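Home | News | Products | Service | Contact

Justus hand-held gripper kit: home trials

Sellodik has started renting out the Justus kit, a pair of hand-held grippers for recording household chores, to teams that want training data from real living rooms. Mojtaba Arabzadeh took one to an apartment in Ultdale in September to see how it copes with soft objects. The rental runs 36 days and includes 13 spare finger pads.

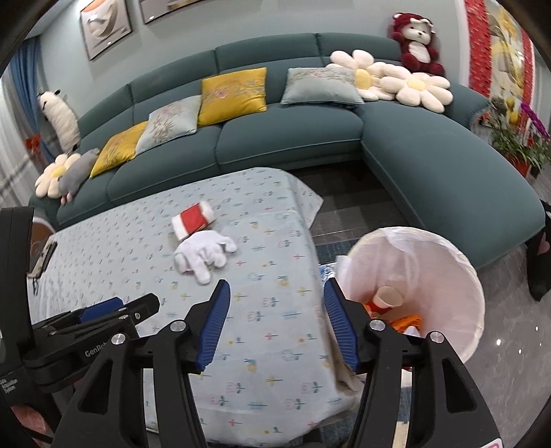
Page last changed: Thursday, 4:10 p.m.

Plush toys are hard on grippers. They fold, and the fingers hide much of what they hold. On the Justus the blue pads are ridged, and Arabzadeh rates them well on fleece and satin. He was less happy with the weight — after more than 99 takes his wrists were sore. The printed cloth on the table gave the tracking no trouble.

Gyu-bin Yoon handles bookings and can quote for longer rentals. Ask for rate sheet 1673. Carrying cases come from Ozoliņš and are billed separately.

Related items
Choosing finger pads for fabric
Rental terms for home recording
Service hours at the Ultdale desk

© Sellodik | Contact the newsletter desk | Back to top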